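Flellholm Foundation for Applied Research
Grantee progress report, second reporting period
Project: Burkik (operator demonstration for bin handling)
Submitted by: Pauline Hollis, Project Lead, Treloar Institute
Date of submission: 29 May 2022

Summary

The Burkik project studies how people with no programming background can show a robot arm how to handle mixed objects in a bin. During this period the project moved from setup to regular collection of demonstrations by remote control. A total of 2,974 demonstrations were recorded, of which 2,902 passed review and were added to the project archive. The remainder were set aside, in most cases for gaps in the joint position record.

Spending is within the approved budget for all lines except cabling and spare parts, as explained under Budget below. The project requests no change to its scope.

Activities in this period

Operators worked in two modes. In the first, the operator guides the arm by hand to a position over the bin, and the arm's motion is recorded as it is moved. In the second, the operator sits at a separate desk and drives the arm with a hand controller while watching a video view of the bin. Hand guiding accounted for 1,076 of the accepted demonstrations. All others were made by remote control.

The balance between the two modes differs from the original plan, which called for equal numbers. Operators reported that hand guiding was easier to learn but tiring over a full session, and that their own arms often blocked the camera's view of the objects. Remote control required a longer training period. Once trained, however, operators produced more usable recordings per session, and the fixed camera view remained clear of hands. The project team therefore shifted effort toward remote control midway through the period, with the agreement of the Foundation's program office.

The work area is a metal bin clamped at the back to a wooden tabletop, with the arm reaching in from one side. Objects are chosen to differ in shape and stiffness. Typical contents are hard blocks, small toys and a piece of fabric, spread across the floor of the bin and against its walls. Fabric has received particular attention, as it does not hold a fixed outline and a grasp that succeeds on one fold may fail on the next.

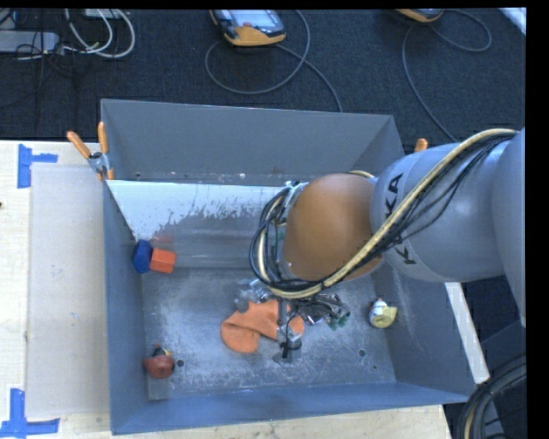

Training of operators

Six operators completed the training course in this period, against a target of five. The course was shortened after the first group found the written material too long. New operators now begin with blocks only, proceed to toys, and attempt fabric once their approach to the bin walls has been signed off by a supervisor. Contact with the walls remains the most common operator error, particularly when an object lies in a corner.

A total of 160 hours of supervised practice was logged. Practice recordings are stored separately and are not counted in the figures given above.

Data review

Each demonstration is reviewed by a second person before it is accepted. The reviewer confirms that the video and the arm's position record cover the same interval, that the object named in the log is the object handled, and that the result has been marked correctly. Failed grasps are kept when the recording itself is complete. The program office asked about this practice after the first report. The project's position is that failed attempts followed by a recovery are of direct value for later training, and they are labeled accordingly.

Difficulties encountered

Work was interrupted in December by a fault in the gripper wiring, and collection stopped until a replacement harness could be fitted. The supplier, Burkard, has since provided a second harness, which is held as a spare. Cable routing along the arm continues to require inspection at the start of every session.

Lighting was a second source of delay. Reflections from the bin floor made some recordings difficult to review in the late afternoon. Blinds were installed, and the rate of rejected recordings fell in the weeks that followed.

Budget

Cabling and spare parts exceeded the planned amount as a result of the gripper repair. The difference has been covered by savings in the travel line. A full statement is attached as Annex B.

Plan for the next period

The project will begin training its first control model on the accepted demonstrations and will compare results from hand-guided and remotely controlled recordings. A smaller set of new demonstrations will be collected using fabric items only. The revised operator manual will be sent to the program office for comment before it is released to partner sites.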